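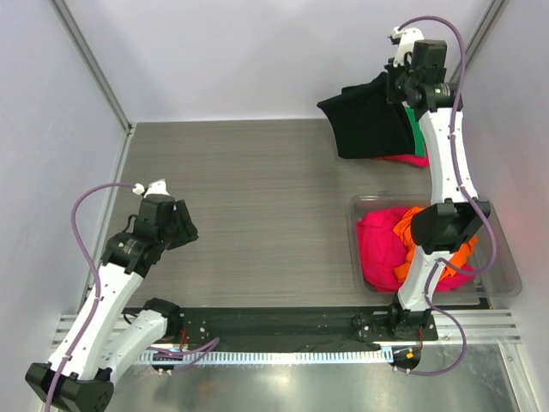
Comparing two sets of gripper fingers on cloth is mostly a matter of keeping everything else the same, and that's the part people skip. I skipped it too, first round, and threw out 90 picks. So these are the steps I use now, for a two-arm bench cell with a side bin. One arm does the picking. The other stays folded back out of the way, gripper empty, till it's its turn. Black cloth in the right gripper, pinched near one corner, the rest hanging down as a broad sheet with another corner sticking out to the left — that's the kind of hold you'll be scoring, so take a good look at it. Red and orange fabric in the clear bin, crumpled, and that's how you want it. Flat folded cloth tells you very little.

Guides > Bench notes > Grippers > Comparing fingers on cloth

Search the guides Enter keyword Go

What you need

Two sets of fingers. Mine are the Brutley short tip and the Craddock wide pad. Any two will do if they bolt to the same gripper body.
One bin. Same bin for the whole test.
Cloths in different colors. Strong colors, easy to tell apart on video.
A fixed camera that sees the work surface and the bin.
A scale for checking squeeze force, or whatever you use.
Paper. Yes paper. A log sheet on a clipboard gets filled in, a spreadsheet on the other side of the room doesn't.

Step 1. Fix the camera first

Clamp it, tighten it, then mark the clamp with tape. If it moves in the middle of a set, stop and start that set over. Lock the exposure. Auto exposure will drift every time a dark cloth comes up, and then your before and after clips don't match. Same for white balance.

Check that you can see the fingertips at full reach and also at the bin. On most layouts the elbow covers part of the bin when the arm is working over it. You can live with that as long as the bit that's hidden is the same for both finger sets.

Step 2. Cables

Run each arm through its full range by hand, slow, power off. Watch the cable at the wrist and at the elbow. Leave a generous loop at the elbow. Too tight and it tugs on the wrist connector at full reach, too loose and it drags through the bin and moves your cloth for you. I lost most of an afternoon to a loop that was catching the bin rim. Looked like bad grip. Wasn't.

Do this again after every finger swap. It takes a minute.

Step 3. Set the squeeze

Close the fingers on the scale and note the reading. Then swap fingers and set the second pair to match at the tip. Don't just copy the motor value across! Wider pads on a different length of finger give you a different force for the same number. Irja Hyvönen caught this one in my first write up and she was right, my whole first table was comparing a firm grip with a weak one.

If you can't match exactly, go with the lower one for both and write it down.

Step 4. Home position and controller

Same controller, same speed, same start pose. If you're on the Iseck controller, save the start pose as a named pose and load it each time, dont jog to it by eye. Speed limit on. Turn off any automatic retry, you want to see the misses.

Park the second arm folded and leave it powered. Powered off it can sag a little and then your spacing is off.

Step 5. Reset the bin the same way each time

Hardest one to be strict about. Cloth remembers how it was last dropped. My routine:

1. Take everything out.
2. Shake each piece once.
3. Drop them in one at a time, same color order, from the height of your elbow.
4. Hands off. No tidying.

It won't give you the same pile twice. Fine. It gives you the same kind of pile. Younes Mahrous uses a funnel made from a cardboard tube and gets a more even heap out of it, I tried it and thought it was slow, but if two people are sharing the resets then use the funnel.

Step 6. Run the picks

Ten warm up picks, not counted. Then the real set. I do blocks of 10, swap fingers, 10 more, swap back. More swapping, yes, annoying, but if you run all of one set in the morning and all the other after lunch you're partly testing the room. Humidity matters with cotton. So does lint on the pads. Wipe the pads at each swap — dry cloth, no alcohol on the rubber ones, it hardens them.

For each pick: lower, close, lift to the hang height, hold for a slow count of three, carry, release. Call the score out while it's hanging.

Step 7. Scoring

Keep it simple. I use four marks.

A — one cloth, held near a corner or edge, hangs open
B — one cloth, but grabbed in the middle so it bunches up
C — more than one cloth came up
D — nothing, or dropped before release

Score the hang, not the lift. A B is not a failure for everybody. If you only need to move laundry from here to there, B is as good as A. If you need to fold after, B means a second arm has to come in and find an edge, and that costs you time. So decide what you need before you look at totals.

One thing to watch. When different colored cloths overlap behind the one being held, it can look like a double pick on video when it's only the background. Call it live if you can. If you're scoring from video wait until the carry, then it's obvious.

Step 8. Swap who scores

Get a second person to score one block without knowing which fingers are on. Hard to hide the fingers, I know, but crop the video to the cloth only and it mostly works. Eetu Laaksonen did mine. We disagreed on B versus A more than anything else, so now the rule is: pinch within a hand's width of a corner or edge is an A. Write your own rule down before starting, any rule, just stick with it.

What I got

355 counted picks in the last round, split as near even as the bolts allowed. The Brutley tips did better on thin cloth and got more As. They also missed more on the thick stuff, just slid off the top of the fold. The Craddock pads hardly ever came up empty but brought two cloths way too often, on the lighter fabrics especially. With the Craddocks at a lower squeeze the doubles went down and the drops went up, no surprise.

For picking single pieces out of a messy bin I'd take the Brutleys. For clearing the bin fast and sorting later, Craddocks. I wouldn't read more into it then that, it's one bench.

Problems you may hit

Fingers don't close level. Check the bolts, then check for a thread of cloth stuck in the joint. It's usually the thread.

Picks get worse over the session. Lint. Wipe the pads.

Arm stops short over the bin. Speed limit is fine, it's probably the cable loop, see step 2.

Cloth sticks to the pad on release. Open wider and wait half a second before you move off. Everaldo Furtado adds a tiny wrist turn on release, works well on fleece.

Numbers look too good. Did you turn retry off?

Next round is the Bralden fingers with the notched tips, set for July. Same bin, same steps. If you run this on a different arm send me your log sheet, paper scan is fine.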